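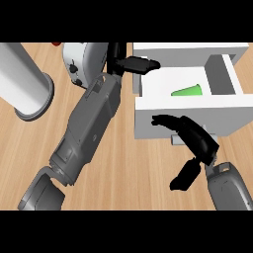 Rerby Bench Sim, drawer task. Both arms in, drawer open, green piece inside.

Rerby Two-Arm Bench + Bench Sim
Order code RB-222
Sold and supported by Jaletti, Skirville

Availability: bench to order. Sim license same day.
Demo: yes, see below

Updated after the January open day. Full house both sessions, thanks to everybody who came out in that weather. A lot of you asked for the same stuff in writing so it's going on this page instead of in 40 separate emails.

What it is
Two arms, one table, one controller. The sim is the same bench on screen, same arm lengths, same joint limits, so you can work out a task before anyone books time on the hardware. Kitchen set comes with it: table, white cabinet with a drawer, toaster, a few small pieces to move around. You can load your own models too.

What we ran on the day
Morning session was all sim, on the big screen. Drawer task first. One arm at the drawer front, the other coming over the top of the cabinet, small green piece as the target. Looks easy. The trouble is the two arms want the same bit of space over the cabinet, and if you plan them one at a time they'll cheerfully go through each other. Rafferty Ambrose from our side drove it and took requests from the floor. Then the cabinet top task, same piece, drawer shut.

Afternoon was hardware, small groups, 2 benches going. Groups ran long. Sorry to the last one, we know you got the short version and you are first in line for the next date.

Questions that came up

Does the sim need the bench?
No. Runs by itself. Plenty of people start there and some stay there.

Can I change where things start?
Yes. Every object in the kitchen set can be moved, locked or taken out. Random start positions are a checkbox in the scene menu. Leave the cabinet locked till you're comfortable, if it shifts during a pull your drawer script is off and you'll spend an hour looking in the wrong place. Several people at the open day did exactly this.

Does the drawer have friction?
It does, and you can set it. Default is a bit stiff. Turn it down for teaching, back up before you move to the real thing.
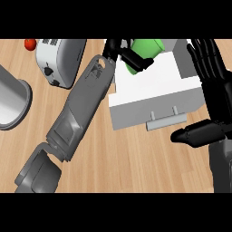
Reach is the other big one. The far side of the cabinet is near the limit for the left arm, so come in high and flat along the top. Coming straight down works for stuff near the front edge of the table. In the back it'll fold the wrist and stop with a limit warning. Not a bug, the real arm does the same.

Can I swap end tools?
Yes. Two-finger grippers are standard in the box. Multi-finger hand is an option on either arm, and the sim has it already, just pick it in the arm settings. You don't have to match sides. Remember to reload the scene after swaping, otherwise the old collision shapes stay in there.

Does it record?
Joint positions and the camera view, every run. Saves to whatever folder you point it at. Clear out the bad runs as you go, they pile up.

What about our own gripper?
Niall Shearer is the person to ask. Send a drawing and the weight. He was at the afternoon session and has a pile of these to answer so give him a few days.

In the box (RB-222)
Both arms, controller, table frame, cables
2 two-finger grippers
Stop button on a long lead
Bench Sim, one seat
Printed setup guide. Page on the table clamps is wrong in the first print, ask for the corrected sheet

Not in the box
Computer for the sim. Multi-finger hand. Spare finger pads, get some, they wear.

Extra sim seat: $245, one time. Schools please write first, there is a different price.

Training
Half day at Skirville or at Saraç if that's closer for you. They have a bench set up permanently and the same scenes loaded. Bring a laptop. Bring your own task if you have one, even a rough sketch, we get more done that way.

Next open day
Date not set. Same plan, sim in the morning starting 9:30, hardware after lunch, but smaller groups this time. Get on the list through the contact form and put "Rerby demo" in the subject so it dosen't end up with the parts orders. Scene files from the morning session are in the downloads tab, drawer task and cabinet top task both. Need the current version of the sim to open them.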